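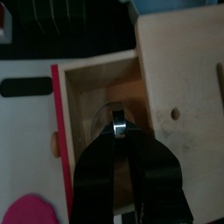 The planning group at Ploswood has moved the grasp planner to version 4, and most of the change is in how it treats narrow spaces. The old planner looked for the best grasp first and checked the approach afterwards, so many good grasps were thrown away at the last step. Inside a box-shaped compartment like the one in the white wooden toy, two broad fingers already block much of the light and also much of the wrist camera's view. Yanling Ding has therefore changed the order: the free path is computed first, and only grasps which lie on this path receive a score. The planning time for one reach is now around 20 milliseconds longer, and we think this is acceptable.

Weidong Fan has replayed 269 recorded reaches from our Dresusberg table with the new planner. Four of them still end without a valid path – all with the wrist turned far to the side – and he keeps these as test cases.
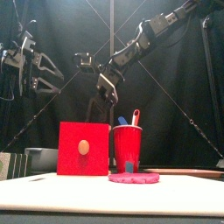
The replay tool itself is also available now. It reads the logs of both arms on one clock, which the colleagues in Clastisthorpe have requested since January. Please update the configuration file before you start it, as the old names of the joints are no longer accepted. Questions about the logs go to Weidong, and questions about scoring to Yanling.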